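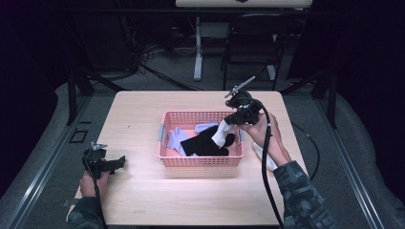
White sock in the right-hand gripper, over the pink basket. Both grippers are hand-held and wired.

Stop buying the arm first

Every couple of weeks somebody asks in the workshop chat which robot arm to get for a home laundry build. Budget, reach, payload, does it need six joints or will five do. And I type the same answer and delete half of it for being rude, so I'm putting it here and from now on you get the link.

Don't get one. Not yet. Build the hands.

Two grippers you can hold. Motor or trigger, whatever, I don't care. A cable out the back of each. A table, a basket, some socks. Then do the job yourself, with those as your only fingers, for a month. January was mine. I learned more about sorting socks in January than in the whole year before it, and the year before it I owned an arm.

The arm was a Kesberg, secondhand, $1,520 with the base plate. Nice machine. I spent most of a year on it and I would guess nine tenths of that went to the arm and one tenth to laundry. Mounting. Homing. A whine in the second joint. Calibration, then somebody leans on the bench, then calibration again. Great hobby, if arms are your hobby. I wanted socks in pairs.

Sold it on in the fall. No regrets, well, a few.

What the hand-held version gives you is speed at being wrong. First jaws I printed were too round and the cloth just rolled out of them. I knew inside a minute. Not a test run, not a log file, I felt it go. Filed them flat, tried again, better, still bad on thin stuff. On the arm the same mistake had cost me three evenings becuase I was sure it was the approach angle. I had a whole folder of notes about the approach angle. It was the jaws.

And socks are nasty, people underrate this. Folding a shirt gets all the attention. A shirt is big and flat and you can see where it ends. A black sock lying on top of a pale one in a basket, where does one stop? How deep do you go before you close? Too shallow and you get a pinch of fuzz. Too deep and you bring up two, or you bring up the basket. My basket has holes in the sides and I have hooked a jaw tip in those more times than I'd like. Changed how I come in because of it: down the middle, straight, then sideways once I'm clear. No spec sheet would have told me that. Wrist told me.

Now the other side, and it's a fair one. Despina Olteanu, who has the bench across from mine and builds the real thing, with arms, properly, thinks I'm cheating. Her line is that my hand is doing the robot's homework. I see the sock slip and my wrist fixes it before I've even noticed, so I go away thinking the gripper works when what works is me. She's right about this. I went back over my own notes and there were 57 picks marked good where I'd also written "had to wiggle". Wiggle is not a feature! An arm won't wiggle unless someone tells it to.

So I have a rule for it now. Wrist locked, elbow locked, one straight move, and if it needs a wiggle it goes down as a miss. Horrible on the shoulders. The numbers got a lot worse, and I trust them.

Where I don't go along with her is the next step, that you might as well start on the arm then and save yourself the sore shoulder. No. A bad gripper on an arm is a bad gripper plus a second project. She has the patience for two projects at once. Most of the people asking in the chat have a garage and a free evening, and they are going to quit, and they'll quit somewhere around homing.

Money, since someone always asks. Parts for the pair came to $187. That's motors, bearings, the metal bits, filament, and the good flexible cable from Lungu, which I'd spend on again before anything else. Stiff cable pulls on your hand and you start fighting it and blame the jaws. Let it hang down loose toward the floor and forget it. Table I already had. Basket I already had. Socks, obviously.

Software, I use Jisamby for the logging and it's fine. Pluvau does more and crashes more. Or a notebook. Really, a notebook is OK for the first month, all you need is what you picked, did it come up, did it wiggle.

Other thing in favor, and maybe this is just me: it's sociable. An arm at a shared workshop means tape on the floor and everybody keeping back. With these I can hand one over. People grab it and miss the sock and swear and grab again, and two minutes later they have opinions about jaw shape. Good opinions, some of them! The narrower tip I'm printing now came from a guy who only came in to borrow a clamp.

Am I going to put them on an arm in the end? Sure, probably. The mount is drawn. I've got it down to 2 bolts so they come off quick when something needs filing, and something always needs filing. But I want the black socks coming up clean with a locked wrist first, one at a time, no passengers. Not there yet. White ones are alot closer.

If you already bought the arm, OK, fine. Leave it in the box till the jaws work. Then message me and I'll send you the files.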